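Open day at the Bellamy building, Apr 12, 2019

I finally got to the Bellamy open day, after missing it every time it came up before, and I came home so full of it that my sister made me write it down. So, for anyone who couldn't get a ticket!

We were a group of 30, which sounds like a lot but they split us up by floor. Denise Ackroyd took our half. She started us off in the old loading hall, where Korkell has its packing benches, and let us try folding the flat cartons ourselves. I was terrible at it. The man next to me had his done before I'd found the right flap. There is a whole wall of carton samples there too, 635 of them according to the sign, and I could have stayed and opened every one.

Then up the back stairs (steep, hold the rail) to the Flisitel rooms on the second floor. I had been looking forward to these the most and they were worth the climb. I love a good work table, and the ones up here are big, covered in plain brown kraft paper and marked off in squares with blue tape. It made me want to go straight home and do the same to my sewing table. The paper has creases in it and the tape wanders a little here and there, and I liked it all the more for that – it looks like a table that gets used.
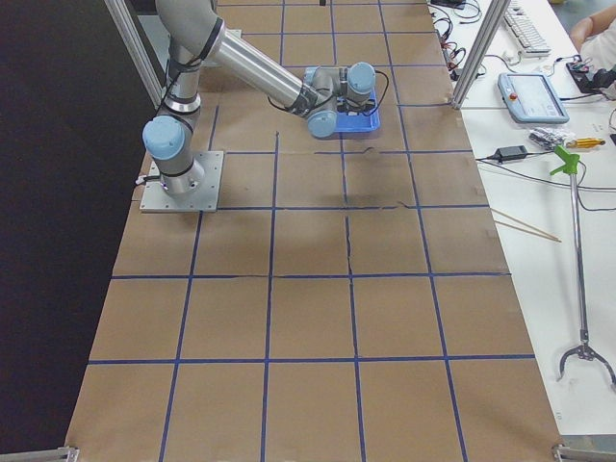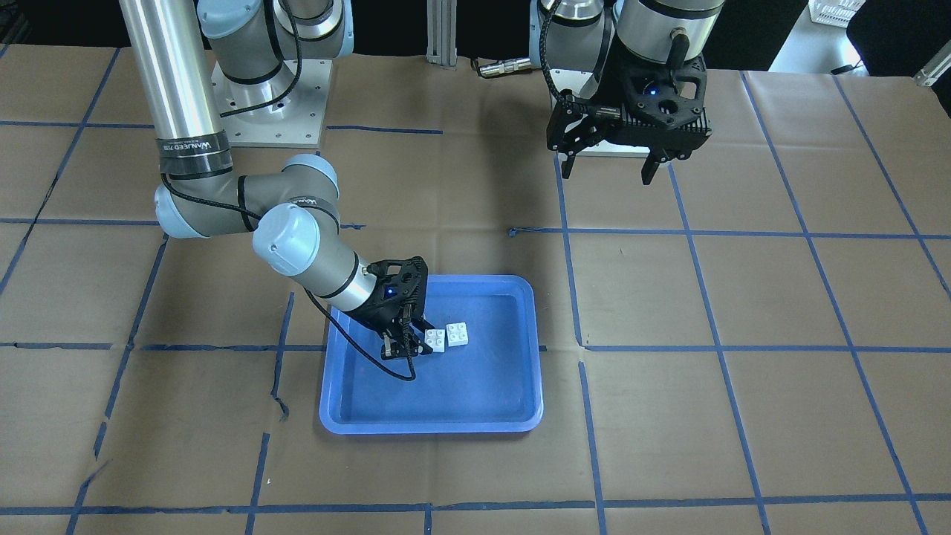
I asked Denise what kind of tape holds best on paper, and she said plain painter's tape does fine at home as long as you press it down from the middle out. She also said to lay the paper a day ahead so it can relax. I wrote both of those on my hand.

The blue trays got me too. I've been using old cookie sheets for sorting small pieces at our kids' club, and a shallow tray with a proper rim would be so much better. Two little toy bricks with four studs each, white ones, and a tray to keep them in – that's my whole Saturday morning group right there, only we have a few thousand bricks and most of them are under the radiator.

Lunch was in the Gulby room, soup and rolls, and the soup was really good (carrot, with something sharp in it, maybe lime). Get there early if you want a seat by the window. We had roughly 7 minutes before the next group came in, so I ate mine standing up.

The next one is planned for the fall. Wear flat shoes and bring a notebook so you don't end up with tape advice on your hand.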